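Tremeo annonce l'ouverture en mai du Stulero, salle de concert et club électronique sur les quais de Skirkberg
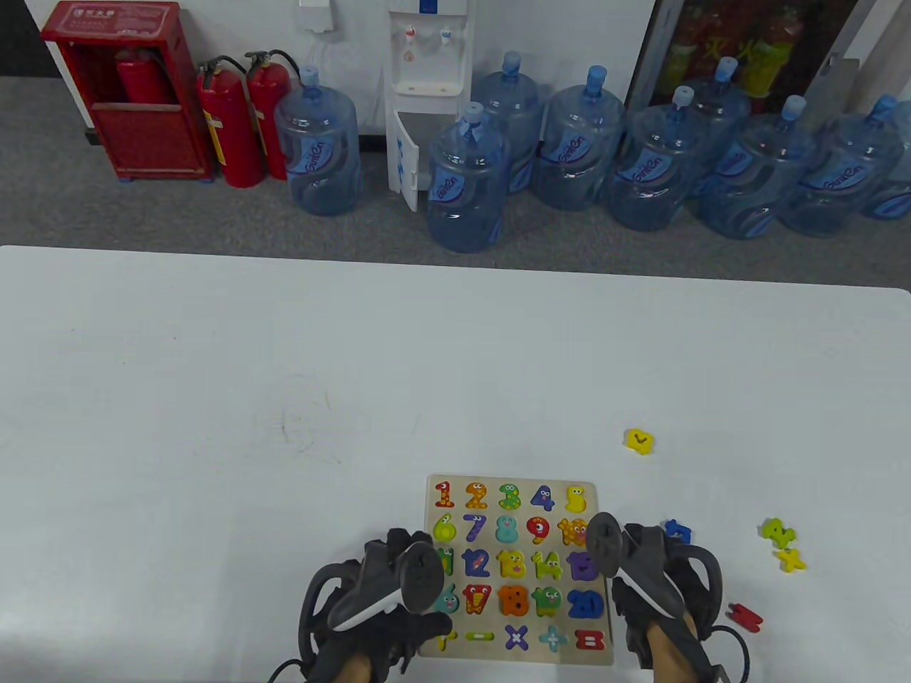 Skirkberg, mercredi 4 janvier. La société d'exploitation Tremeo ouvrira en mai le Stulero, un établissement combinant salle de concert et club, installé dans l'ancienne halle de tri du quai nord. La surface exploitée est de 2 000 m², répartie sur deux niveaux et une terrasse côté bassin. Le permis d'exploitation a été délivré à l'issue de la visite de la commission de sécurité. Les travaux de second œuvre sont en cours.

Configuration du lieu

Le niveau bas comprend la salle principale, le bar central, les vestiaires et l'accès artistes. La scène est démontable. En configuration concert, elle occupe le pignon est de la halle ; en configuration club, la cabine est placée au centre de la piste et le public circule sur les quatre côtés. Le passage d'une configuration à l'autre s'effectue entre la fin du concert et l'ouverture du club, par les équipes techniques internes.

Le niveau haut accueille une seconde salle, nommée Wan, d'une capacité de 400 personnes. Elle dispose de sa propre entrée par l'escalier ouest et peut être exploitée indépendamment de la salle principale, y compris en semaine. Sa programmation portera sur l'ambient, le dub et les formats d'écoute assise. La terrasse est accessible depuis les deux salles jusqu'à minuit. Aucune diffusion sonore n'y est prévue.

Sonorisation et isolation

Le système de diffusion de la salle principale est de type multipoint, avec quatre empilements posés au sol et des caissons de grave en disposition cardioïde afin de réduire l'énergie rayonnée vers la façade sud, la plus proche des habitations. Le traitement acoustique a été confié à Dušan Zupan, ingénieur acousticien, qui a retenu le principe d'une boîte dans la boîte : dalle flottante sur plots élastomères, doublage des murs périphériques et sas à double porte sur chacun des accès publics.

« La halle d'origine présentait un temps de réverbération incompatible avec la musique amplifiée, en particulier sous 125 Hz. Le volume a été conservé, la charpente reste apparente, et l'absorption est concentrée en sous-face de toiture et sur le mur du fond », précise Dušan Zupan.

Un limiteur enregistreur est raccordé à chaque système. Les relevés seront transmis tous les mois aux services municipaux. Des bouchons d'oreilles seront disponibles gratuitement aux deux bars et au vestiaire, et un espace de repos auditif est aménagé au niveau haut, à côté de la salle Wan.

Programmation

La direction artistique est assurée par Snežana Berisha. La première saison comporte 51 dates, de mai à la fin de l'automne, avec une fermeture technique de deux semaines en août. Les vendredis sont réservés à la techno et à l'electro, les samedis à la house et au disco. Les concerts ont lieu principalement le jeudi, avec une ouverture des portes à 19 h 30.

Quatre artistes en résidence se partageront les soirées club au long de la saison. Krum Todorova assurera la nuit d'ouverture dans la salle principale, en set continu de la fermeture du plateau concert jusqu'à 6 heures. Le détail des autres dates sera communiqué par trimestre.

« Les résidences sont contractualisées à l'année. Cela permet de travailler sur des durées de set longues et de limiter le nombre de noms par affiche à trois, toutes salles confondues », indique Snežana Berisha.

Billetterie et accès

La vente se fait exclusivement en ligne, à l'exception d'un contingent de places remis en vente sur site chaque soir. Le tarif d'une nuit donnant accès aux deux salles est de 35 euros sur place ; un tarif réduit s'applique en prévente et aux moins de 26 ans. Les billets sont nominatifs et peuvent être cédés au prix d'achat sur la plateforme de revente interne jusqu'à l'heure d'ouverture des portes. Les soirées club sont interdites aux mineurs.

Les paiements aux bars s'effectuent par carte ou en espèces. Aucun système de jeton ou de bracelet prépayé n'est utilisé. L'eau est en libre accès à trois fontaines.

Le site est desservi par le tramway, arrêt Quai nord, et par une ligne de nuit les vendredis et samedis. Un parc à vélos surveillé est situé à droite de l'entrée principale. L'établissement ne dispose pas de stationnement automobile, hormis les emplacements réservés aux personnes à mobilité réduite, accessibles par la rue des Entrepôts. Les deux niveaux et la terrasse sont desservis par ascenseur.

Exploitation

L'exploitation technique est placée sous la responsabilité de Radomir Stojanović, et l'administration générale sous celle d'Innes Gourlay. Les recrutements pour les postes de bar, d'accueil et de régie lumière sont ouverts. Les candidatures sont à adresser à Tremeo, service du personnel, avec la mention du poste et des disponibilités de nuit.

Les fiches techniques des deux salles, les plans de scène et le dossier de presse sont transmis sur demande aux producteurs et aux rédactions. Les demandes d'accréditation pour la nuit d'ouverture doivent mentionner le titre représenté et le matériel de prise de vue éventuel.

Contact presse : Innes Gourlay, Tremeo, Skirkberg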